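Floltville v Drendel, Thursday - team sheet and comments

skullow_end
Wainwright is back on the bench. Two starts in May and the press dropped off in both once he came on as the second striker. I'd leave the 4-4-2 alone.

parsons_rd
Disagree. He's played 856 minutes and we've conceded 7 with him on the park. Without him it's well over that.
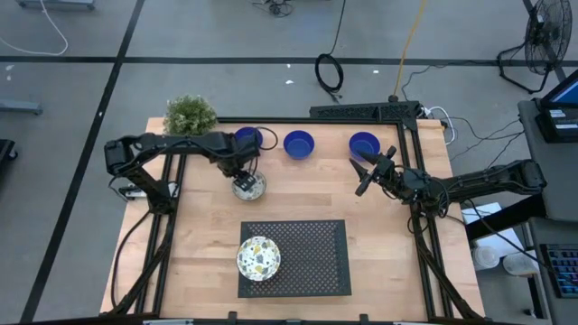
The issue is the left side. Our fullback tucks in, the winger doesn't track, and Drendel will switch it there all night.

skullow_end
Minutes don't tell you who he played against. Half of those were against bottom-four sides.

v_luthi_fan
Lüthi had him deeper at training - more of a 10. That would cover the fullback.

parsons_rd
Fair, but then who presses their centre backs?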